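**Kornier 70 Clip-On Variable ND**

Most variable NDs turn the sky into a bruise somewhere past the halfway mark. The Kornier 70 has hard stops at both ends, so you run out of filter before you run out of picture. It weighs 70 grams, light enough that your gimbal won't need rebalancing or counseling. 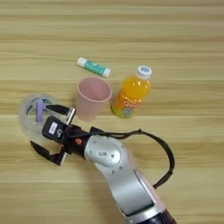 It clips straight onto the lens – no rods, no rails, no donut. Very wide lenses may vignette, and we'd check before the wedding.

- Order code: 417
- Step-up ring: 392, sold separately, as these things always are
- Pouch: included, easily lost

Ships from the Gastska warehouse.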